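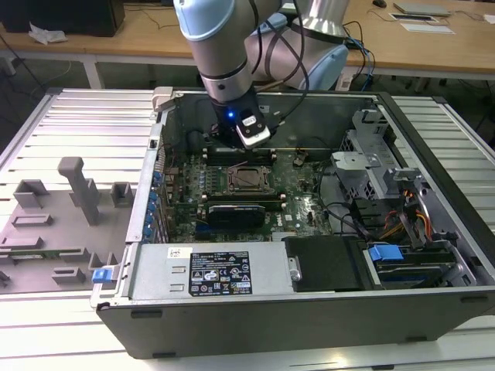 The disassembly cell at Stakden's refurbishing hall is stopped for service at the start of every shift, and the work follows a written order that Olga Neves drew up when the line opened. The joints come first, then the cables, then the gripper. Each check ends with a trial run over an open computer tower laid on its side, and the arm is brought to a halt above the memory slots, where small errors in position do the most harm. Neves looks at the blue light on the front of the gripper, and then at the sensor module mounted beside it, before she signs the sheet.

Search this site
Features > Workshop > Maintenance

The cell is known inside the company as Urio. It has handled nearly 1,000 machines, most of them office towers returned at the end of a lease. Neves and her colleague Tiago Matos share responsibility for its upkeep, and both were trained on the older Imari line, now retired.

Alignment takes up the larger part of their time. The slatted work table holds its shape well, but the fixture plate can shift when a heavy chassis is set down beside it. Matos measures the plate against 2 reference points and enters the correction by hand. "The program will accept a bad number as readily as a good one," he said. "We read it aloud before we press the key."

The full procedure has 47 steps and takes 20 minutes. Several were added in June, after a cable at the wrist was found to be rubbing during long reaches. The loop was lengthened, and the clamp is now inspected at every service – a change that Matos had requested the previous year.

Gripper pads are replaced on a fixed schedule, whether or not they show wear. Florêncio Bragança, who manages the hall, considered a longer interval and decided against it. Used pads are kept in labeled bags so that the maintenance team can compare them at the end of the quarter.

47 shares
2 comments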